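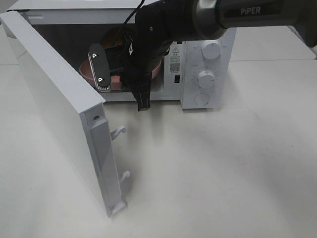 Andville Playhouse: Report to the Trirance Fund, Autumn Season

It has been a wonderful few months, and I'm delighted to report that the new play is finished, cast and on its feet. Gisela Garrido delivered her final draft of Unedville in October, two scenes shorter than the one you read and much funnier – the wedding speech now gets its own interval.

Your grant has paid for 4 weeks of rehearsal, which we have never been able to offer before. Kenna Gourlay is directing. She was in our very first show in 2006, and she has the cast working without scripts already. Donnie Rennie plays the father, and his scenes with Nikau Pomare are a joy to watch, even in a cold hall with tape on the floor!

The open reading drew 42 people and most stayed to talk. Several found the second act hard to follow, so Gisela has moved the letter scene earlier. We have sold 522 tickets so far, with the Friday shows going fastest.

Still to do: the lighting plan is late, and we need a second sofa that can take being jumped on. The set budget is tight but holding.

We open on Saturday, December 8, 2018. Two seats are in your name at the box office.

Gregor Hepburn
Producer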